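December, notebook, stop-motion bench
Tekle Abera

Puppet day! Or at least it was supposed to be puppet day, and then most of the morning went to the armature for the old lamplighter (the one in the Drevomus short, second half, with the big coat). I've got him standing again. His left ankle had gone floppy and I'd been propping him against the lamppost and hoping, so I finally took the boot off and tightened the ball joint, and he held a full stride for as long as it took me to drink a coffee. Good enough for a man who has to cross one street.

Shot 34 is still the problem child. He reaches up, opens the lamp, lights it, and closes the lamp again, all in one take, because past me thought a cut would spoil it. On twos that comes out to 288 frames, so 144 poses, and every one of them has the hand in it. I watched my test from last night about ten times. The body is lovely, there's weight in the shoulder and the head leads the arm like it should. Then the hand arrives and it looks like a mitten full of gravel. 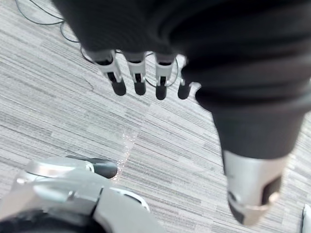 The hand trouble comes down to wire. I twisted the fingers from the thin aluminum, which is great for two or three sessions and then starts snapping at the knuckle, and by then the foam has crumbled so you get a bend wherever the wire feels like bending. What I want is a finger that folds at a joint and stays stiff in between. Slim silver segments with a slot cut at each joint, and a rounded black rubbery tip on the end, that's very much the look I have in my head, and the dark sleeve coming down over the back of the hand in soft folds would hide the whole wrist mess for free. At puppet scale the slots would be tiny, so maybe I only cut the first joint and fake the rest with paint. The tips I can dip. I have half a can of tool dip from the umbrella handles, if it hasn't skinned over.

Tried one finger in brass tube before lunch. Cut was too wide, it wobbles. Second one better. Third one I dropped and it is somewhere under the bench with all the other small things I have ever loved.

Side note for whoever uses the Stenwood tie-downs next: the threads on the short ones are chewed up. Use the long ones and a washer. I marked the bad bag.

Went over the running total while the glue dried. We're at 1,513 frames shot and kept, plus up to 900 more if the snow dream stays in (I want it in!! I've already sifted the baking soda). The song for that bit came back from Neves and it's so warm, brushes and a clarinet and somebody humming, very much the holiday special I grew up with on the living room rug. I played it three times with the lights off. It does run long against the boards, so either he looks out the window for a while or we lose the second verse. I vote window.

Also repainted the Ulico street fronts, the bakery one twice. The first yellow went green under the blue gel. Second yellow has more orange in it and reads like butter on the monitor, with the same gel and the same exposure, so leave both alone please.

Tomorrow: two more fingers, then the thumb (no idea yet, the thumb has to swing across and pinch the match). Redo the replacement mouth for "oh," the current one looks like he's about to sneeze. Order more 1 mm brass tube. Check the tool dip before getting excited about it.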